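Workshop notebook, Mestby guest rooms
Saturday, afternoon session

Subject: refuse handling in the bedroom, black bag stock from Wendt.

The Wendt bags replace the Mumstead ones from this week onward. Stock on hand is one carton of 400. The supplier rates each bag at 12 kg; we do not intend to load them past half of that in a bedroom, where the contents are mostly paper and packaging.

Adhesive hooks are to be mounted on plain wall only, clear of the switch panel. The hook carries a bag by its knotted handles. Full bags stay on the floor -- the hook is not to be used for them. Torn paper on the carpet should be collected by hand before the vacuum is brought in, as the smaller pieces lodge in the brush.

Open question for Kerstin Kleinschmidt: does Urnanura still supply the 70-liter size? The present bags crease heavily at the mouth and take time to open.

Next check of the hook adhesive in 20 days.
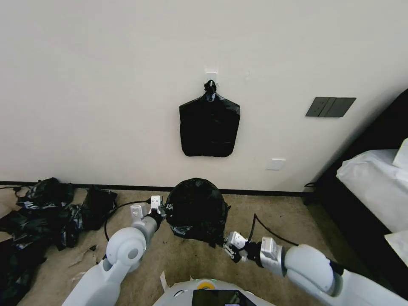 Elis Powell
Housekeeping Methods, Workshop Lead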